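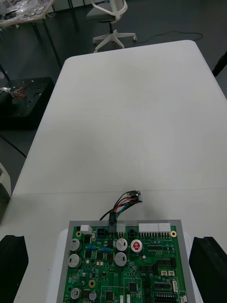
Marzo
Por el Grupo de Estudios Escénicos Mwakyusa

4. Intervalo entre reserva y asistencia en salas de pequeño formato

4.1. Datos

El análisis se limita a las dos salas que conservaron registros completos de taquilla durante la temporada, Flandlow y Kisside. Ambas programan teatro de texto, con aforo inferior al centenar de localidades y sin abono. La unidad de observación es la reserva individual, con independencia del número de entradas que incluya. Tras eliminar duplicados y reservas anuladas por la propia sala quedaron 854 registros, correspondientes a 33 funciones y 6 montajes distintos.

De cada registro se extrajeron la fecha de reserva, la fecha de la función, el canal (taquilla, teléfono o formulario web), el importe abonado por anticipado y el acceso efectivo a la sala. Este último campo procede del recuento de puerta. En Flandlow el recuento se hacía sobre listado nominal; en Kisside se recogía el resguardo y se cotejaba al cierre. La segunda modalidad pierde los casos en que el espectador entra con el resguardo de otra reserva, y no se ha aplicado corrección alguna por este motivo.

Las invitaciones de compañía se trataron aparte. Su comportamiento depende de la proximidad con el elenco y mezclarlas con la venta ordinaria desplaza la distribución hacia los días inmediatos al estreno.

4.2. Codificación del intervalo

El intervalo se midió en días naturales entre la reserva y la función. Las reservas efectuadas el mismo día se codificaron como cero. Se descartó expresar la variable en horas, pese a que el formulario web guarda la hora exacta, ya que la taquilla de Kisside solo anotaba mañana o tarde. Los cambios de fecha plantearon más dificultades: cuando el espectador trasladaba su reserva a otra función del mismo montaje, se mantuvo la fecha original de reserva y se sustituyó la de la función. El criterio alarga artificialmente algunos intervalos -- sobre todo en el último montaje, con una función aplazada -- pero evita contar como ausencia lo que fue un traslado.

4.3. Resultados

La inasistencia aumenta con el intervalo en las dos salas. El efecto es más acusado en las reservas sin pago anticipado y casi desaparece cuando el importe se abonó íntegro. El canal telefónico presenta menos ausencias que el formulario web a igual intervalo; la diferencia se mantiene al separar por montaje, aunque en los dos de menor recorrido el número de casos no permite afirmarlo con seguridad.

No se aprecia relación entre la hora de comienzo y la asistencia. Las funciones de las 18:00 y de las 20:30 muestran perfiles similares, resultado que contradice la práctica habitual de programación en Flandlow.

El ciclo Minow, de lecturas dramatizadas con entrada gratuita, se excluyó del modelo. Sus registros se examinan en la sección 5.

Figura 1. Placa de circuito impreso verde ante una mesa blanca; al fondo, silla de oficina.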